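Bench assembler, push buttons and switches
Jondance, Irnenby site

Jondance puts together control buttons for machine builders. We are hiring six people for the bench at our Irnenby site, starting in December. Experience with small parts helps, but we train everyone we take on.

What you will work with
Most of the day is spent on parts that fit in the palm of your hand: caps, collars, brackets and small black components. You lay out what you need on the brown tabletop and keep the rest in its bin.
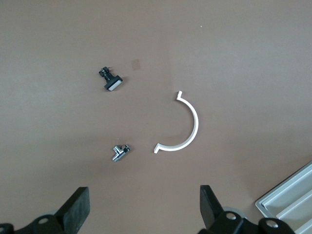

The work
- Fit button, collar and contact block together and check that the block is seated
- Sort loose parts at the end of a run
- Fill in the Lirura sheet for each batch of 60 and hand it in with one extra unit, 61 in all
- Wipe the table down before the next shift

The tabletop is wide and matte, so small parts do not slide much. Tell us if you need a stool or a different working height.
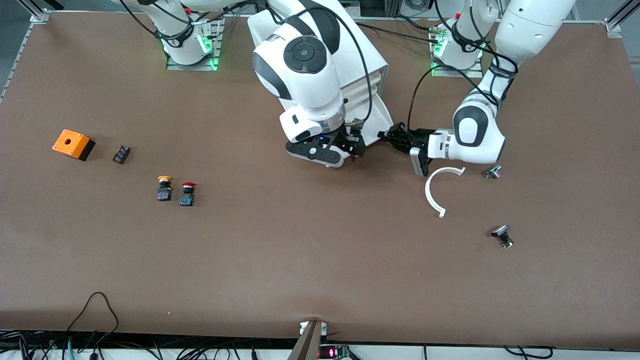 Assembly table, Irnenby

You should be able to tell red, green and blue parts apart, read small print with or without glasses, and work with screw terminals. A typical order is 1,000 units, and the same button can be on the table for days.

The green mushroom-head button with the blue contact block is the one new people learn first.

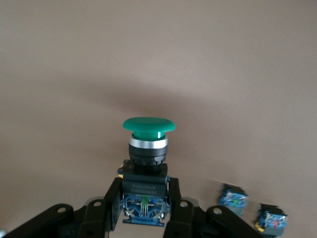

Raed Darwish says the first week is mostly learning how the block clips on, and that speed comes later without anyone pushing for it.

To apply, send a short letter and your work history to the Owino hiring desk. Mention "bench" and the shift you prefer. Interviews are held on site and include a short trial with parts.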